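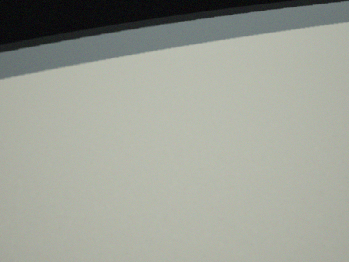 Pale ivory with a little green-gray in it, against charcoal and blue-gray.

I've been making and selling milk paint out of my garage for a while now, and the Flunside is the one I get the most email about, so it finally gets its own page! It's a soft off-white that leans toward sage when the light is low and toward old piano keys when it isn't (my sister says oatmeal, we've agreed to disagree).

Flunside comes as a powder in a 300 gram bag. You stir it into warm water, let it sit for 25 minutes, stir it again, and you're painting. One bag covers up to 100 square feet in a single coat on bare wood. Most people want two coats, and on pine I'd plan on three, so if you're doing a dining table plus chairs, please get the second bag now and save yourself the shipping.

I get my pigment from Durrani and the lime from a little place in Fuditz, and both have been very steady from batch to batch. The casein changed in December. The new one dissolves faster and I like it a lot better, but it does froth if you go at it with a drill mixer, so use a hand whisk or an old jar with a lid.

A few things people ask me all the time. Yes, it goes over old varnish, but you need the Kemon bonding liquid mixed into the first coat or it'll flake (some of you want the flaking, and that's fine, skip it). No, I wouldn't use it in a shower. Mixed paint keeps overnight in the fridge, then it starts to smell and you should toss it. The dry powder is good for a year if you squeeze the air out and keep it somewhere cool.

For tabletops I put hemp oil over it, two thin coats, wiped well. Oil pulls the color a bit warmer and darker, so try it on the underside first! Wax keeps it closer to the color you started with but you'll be redoing it every spring if you have kids and juice.

Flunside is color number 226 on the paper chart, between the putty and the pale moss. The charts are free, just add one to your cart.

Updated Feb 7, 2018

14 shares | 3 comments

Marcy T.
Did my grandmother's hutch in this and I'm so happy with it. Took way longer than I planned because I kept stopping to look at it.

Laimutė Žukauskas
Can I tint it with your charcoal to get something grayer? I only need enough for a small shelf.

Dale
Second the hand whisk. My first batch was mostly foam.

We use cookies to remember your cart. By continuing to browse you agree to this. OK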